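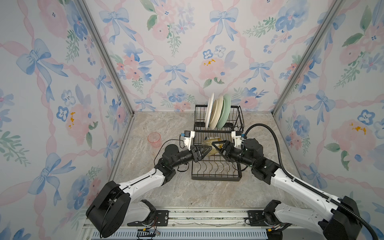 Photo: Stamatia Alexiou

Workshop Tips: What I Wish I'd Budgeted For Before Buying a Pair of Arms

I get a lot of mail from readers who want to try dish rack work with two small arms on a bench, and almost all of it is about which arms to buy. Fair enough! But the arms were the easy part of my spreadsheet. It was everything bolted, taped and plugged in around them that blew it up, so that's what this page is for.

Start with the bench, before you fall in love with anything in a catalog. Two arms on one rail need the rail, base plates, bolts and something stiff to put it all on. My first table was from Crenshaw and it swayed like a boat every time both arms moved together. I spent 420 dollars on a heavier one in January and I'd have saved the price of the first if I had pushed on it in the store (just lean on the corner, people will stare, it's fine).

Measure the reach with your actual dish rack in place. A rack with a tall plate section at the back is a very different job from a flat tray, and both grippers want to be over the middle of it at once. I cut a piece of cardboard to the size of the rack and slid it around until I stopped hitting my own elbows, then taped the outline down. Do this before you order wall panels. I didn't, and I own two panels that fit nothing.

Walls are worth having, and they can be cheap. Aluminum corner posts, some board, leftover wallpaper. Ribbons and peonies are fine with me -- I like looking at them. Ask at the paint store for the ends of rolls. If you plan to swap patterns, hang the paper with something removable and keep a labeled tube for each one.

Cables! Put a real number in for cables. Emmett Benavides, who shares my shop, told me to set aside 80 dollars for cable, sleeves, ties and spare connectors, and I laughed and wrote down 23. He was right and he brings it up at lunch. Wrist cameras are the worst for this, as each one needs a lead with enough slack to let the wrist turn but not so much that it catches a plate. Corrugated conduit is good on the long runs. Buy more than you need, and label both ends of everything while it's still on the floor.

Dishes: get a mixed bag from the thrift store. Plates in different colors, a see-through bowl, a little plastic cup. Clear things are tougher on cameras than you'd expect, so have a few from day one and find out early what your setup makes of them. Don't use your good ones.

Quotes. I asked both Nistberg and Histach for prices, and the totals looked miles apart until I noticed that one had the grippers in and the other had them on a second sheet. Ask for grippers, camera mounts, power supplies and shipping as separate lines. If a seller won't split them out, I move on.

Printed brackets crack, so print a spare set the same afternoon and hang it on a nail by the bench. Mine are in an old Cenudside coffee can, with the right screws taped inside the lid.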